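Lillata Community Hall
Gallery: Sorting the Shared Cutlery

The Lillata Community Hall maintains a collection of reusable cutlery for use by hall hirers, playgroups and the monthly luncheon. The collection has grown over the years through donations and through pieces left behind after functions, and it now holds some 1,000 items. Each January, while bookings are light, the cutlery is brought out of the kitchen cupboards, sorted by kind and returned to storage in an order that allows hirers to find what they need.

The neighbouring halls at Hunon and Tokinar draw on the same collection for larger events.

Plastic spoons

Plastic spoons make up the greater part of the collection. They are kept in two groups, clear and tinted, as hirers setting a formal table generally ask for one colour throughout. The tinted spoons were received from the former tearooms at Pîrvu and are no longer added to.

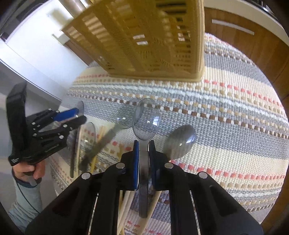 Hirers are asked to indicate on the booking form which group they require. Where no preference is given, clear spoons will be supplied. Spoons with a split handle or a rough edge should be set aside and handed in with the key, and should not be returned to the cupboard.

Wooden pieces

Chopsticks are stored apart from the plastic cutlery. They are washed by hand, dried flat on a tea towel and put away only when dry right through. Odd chopsticks are kept for the playgroup's craft cupboard, where they are used as garden markers and for threading.

Serving pieces

Knives and other long pieces are stored in the upper drawer to the left of the sink, with handles facing the front. Hirers with young children attending are reminded that this drawer has a catch, and that the catch is to be closed after use.

Sorting

Mixed cutlery is laid out on a patterned woven cloth and picked over one piece at a time. A clear spoon is easily missed against the pattern, and the cloth is checked by hand before it is shaken out and folded. 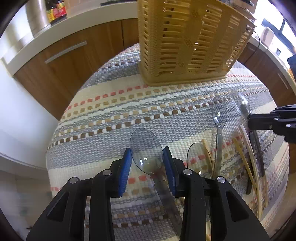 May hirers bring their own cutlery and leave it at the hall afterwards?

Hirers are welcome to bring their own cutlery, but it must be taken home at the end of the booking. Pieces offered as a donation should be placed in a labelled bag on the office counter, so that they can be looked over before joining the collection.

Borrowing for other venues

Cutlery may be borrowed for use away from the hall for up to three days. Requests should be lodged at the office before noon on the day of collection. Borrowed pieces are to be returned clean and sorted, with plastic and wooden items in separate bags. Bags are supplied at the counter at no charge.

Any shortfall should be noted on the return slip. Replacement is not charged for single spoons or chopsticks, although a programme organiser borrowing for a large event may be asked to make good a greater loss.

The cupboards are open to hirers again from the beginning of February.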